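Stoltell Floor Care
Home / Hard floors / Clay and terracotta / Sealers

Perkance Penetrating Sealer for Terracotta, No. 326

Matte finish. Water based. Interior use.
Sold in the 800 ml bottle and the 15 liter pail.

Perkance is a sealer for unglazed clay floor tile. It soaks into the tile and slows down the rate at which water, oil and ordinary kitchen spills are taken up. It does not leave a coat on the surface, so there is nothing to peel, and the tile keeps the dry, slightly chalky look that most people bought it for. If you want a shine, use Perkance first and finish with Skunus wax on top.

It can be used on new floors after the grout has cured, and on old floors that have been stripped back to bare clay. It works on handmade and machine-pressed tile. It will not work on glazed tile, porcelain, or any tile that still has wax or an acrylic coating on it, because it cannot get in.

Is my tile bare?

Put a few drops of water on the tile and wait. Bare terracotta turns dark under the drop within a minute or so and the water disappears. If the drop sits there in a bead, something is already on or in the tile. Try it in several spots, including one under a piece of furniture and one in a doorway. Floors wear unevenly, and the middle of a room will often test bare when the edges still have years of old wax on them.

If the floor has wax on it, strip it with Skunus Remover. Acrylic coatings usually need two rounds and a stiff brush.

What you need

Perkance sealer
A wide, soft flat brush or a lambswool pad
A shallow tray
Clean white cotton rags, more than you think
Nitrile gloves and knee pads
A vacuum with a bare-floor head

Before you start

Clean the floor with Choo neutral cleaner and rinse twice. Do not use vinegar. Let the floor dry out fully. In July, with the windows open, this may take a couple of days. In a cold room with a slab underneath it can take more than a week, and a dehumidifier helps. Tape a square of clear plastic to the floor overnight. If there is fog under it in the morning, wait.

Move out whatever you can. For a heavy table, do half the room, let it cure, then move the table across.

Applying the sealer

Always do a test tile first. Terracotta varies a lot from one batch to the next, and some pale tiles go half a shade darker.

1. Shake the bottle and pour a little into the tray.
2. Brush on a thin, even coat, one tile at a time, and work back toward the door. Cover the grout as well.
3. Leave it for 15 minutes.
4. Wipe off anything still wet on the surface. Turn the rag often. Any sealer left to dry on top will show as a whitish mark.
5. Wait 4 hours and put on the next coat the same way.
6. Repeat until a drop of water stays on the surface. Very porous handmade tile may want three or four coats, and pressed tile is often done in two.

Keep off the floor overnight. Socks are fine the next day, shoes the day after. Hold off on rugs for a week.

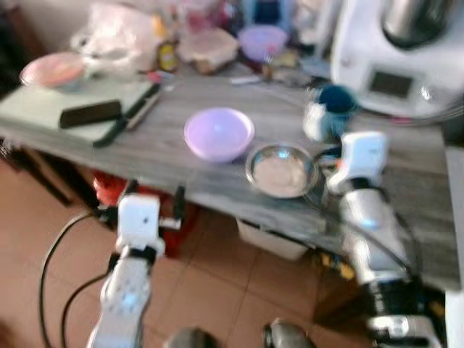
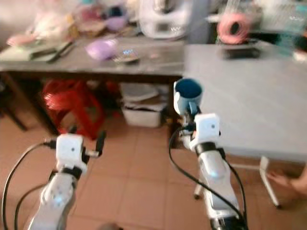
Terracotta-colored floor tile, two views.

Kitchens and dining areas

These rooms get the most spills and the most chair traffic, so we suggest one more coat than the water test calls for, mainly around the stove, the sink and the table. Oil is harder on clay than water is. Perkance gives you time to wipe it up — it does not make the floor stainproof. Olive oil left overnight will leave a shadow on almost any terracotta.

Felt pads under chair legs are worth the small cost. Replace them when they get gritty.

Looking after a sealed floor

Sweep or vacuum as usual. Mop with a well wrung mop and a little Choo in warm water. Steam mops should not be used on this floor. Neither should bleach, oven cleaner, or anything sold for removing limescale.

Repeat the water test once a year. When the drops start to soak in, clean the floor, let it dry, and put on a single fresh coat. There is no need to strip Perkance before recoating with Perkance.

Common problems

White haze after drying. Sealer was left on the surface. Dampen a rag with fresh sealer, rub the mark until it softens, and wipe dry.

Powdery white deposit that comes back after sweeping. These are salts moving up through the tile with moisture. Brush them off dry and let the floor breathe. Do not seal over them.

Dark patches. Usually damp underneath. Give them time. If a patch is still there after a month, look for a leak.

Sticky feel. There is old wax under the sealer. The floor will have to be stripped and started again.

Customer comment

"We had old clay tile in the kitchen and hallway that somebody had waxed over and over. Stripping it was a miserable weekend. The sealing was easy. The color hardly changed, except for a row by the back door that went a bit darker and has stayed that way. I ran short and had to order a second bottle, so buy extra if your tile is thirsty." — Nisha Kanaujia

Storage and shipping

Keep from freezing. Close the cap tightly and use an opened bottle within a year. The pail ships on its own and needs someone there to receive it. Unopened bottles can be returned in their original box. Pails cannot be returned once the seal is broken.

See also: Skunus Remover, Skunus Wax (clear and amber), Choo Neutral Cleaner, lambswool pads

Page last revised 29/09/2021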